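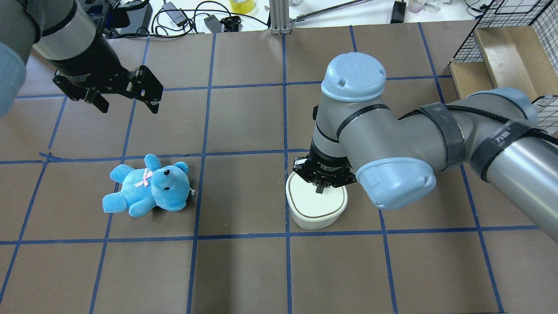 Table two: right gripper over the lidded container, left gripper open, bear on the grid.

Runis Robotics Club > Workshop > Bench tips
Tips | Parts list | Task sheets | Sign-up
Last updated September 2025

Bench tips for the two-arm tables

These notes cover the pick-and-place unit of the student project. Read them before booking a table.

Grid lines. Lay the long horizontal lines first, then the uprights. Press tape overlaps flat with a fingernail and trim the ends. A frayed junction like the one on the middle line can lift and snag a fingertip; replace it before a long session. Rub tape residue off with a dry cloth.

Cables. Strap the cable to the arm on both sides of a joint and leave slack between the straps. Move the joint through its full range by hand, power off, before tightening. Check the straps again after every 100 cycles.

Soft objects. Plush toys do not return to the same shape. Start with a low closing force and grip the body. Ears, ribbons and tags fold under the pads and give a false contact reading.

Lidded containers. Approach from directly overhead at reduced speed – 7 percent is the club setting for the last part of the descent. Stop above the rim, check alignment, then lower.

Second arm. Park it with the fingers open and clear of the working half. The Stumus script does this on start; the older Piten script does not.

Tools and spare boards. Keep them behind the table or in the wire basket. Nothing loose goes inside the reach of either arm.

Logging. Enter the task number and the result after each attempt, including failed ones. Task 2702 has a separate sheet.

Pad wear and screw sizes are on the parts list. Report damaged pads to Arif Wickramasinghe before the next booking.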